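Ginum Hand Grippers: Questions and Answers

What is Ginum?
A pair of grippers you build at a home bench or in a shared workshop, then hold one in each hand. You do the job yourself, and the recording becomes practice material for a small robot arm. It's a great project, and much friendlier than writing arm code from scratch!

How much room do I need?
One plain table and space to stand at the long edge. Keep cables off the top if you can.

What should I practice on?
Cups, to start with. They stand up, they tip over, and the rim gives the jaws something to grab. Add a small toy and a bottle once you're comfortable.

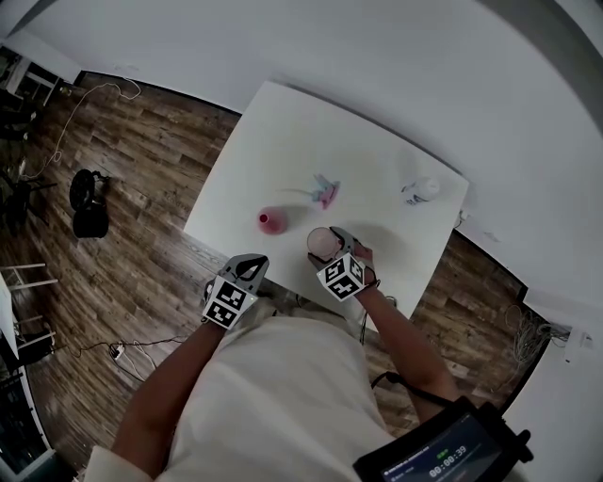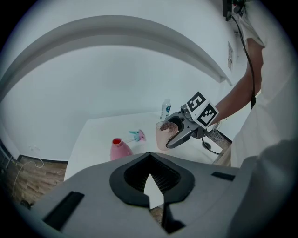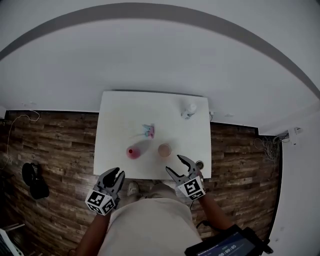
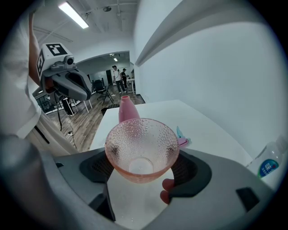

Cups, a little toy and a pair of grippers at the white table.

Why the cubes with black-and-white patterns?
Tracking. Software finds the patterns and works out where each gripper is. Print them matte and glue them flat — a bubble under the paper will drive you nuts.

How many recordings should I make?
We start people at 10, just to get the feel. The Gandus settings file is happy from 300, and our own cup set has grown to 3,000 (we got hooked).

Do both hands have to work?
No. Park one and use the other, but leave both switched on so the timing stays matched.

Can I use other jaws?
Please do! The Nieto mount takes any jaw with the same two-bolt base. Longer fingers flex more, so redo the width check after swapping.

Where do I store the files?
A 500 GB drive has been plenty for us.

Contact the Ginum build group | © 2018 Ginum | Back to top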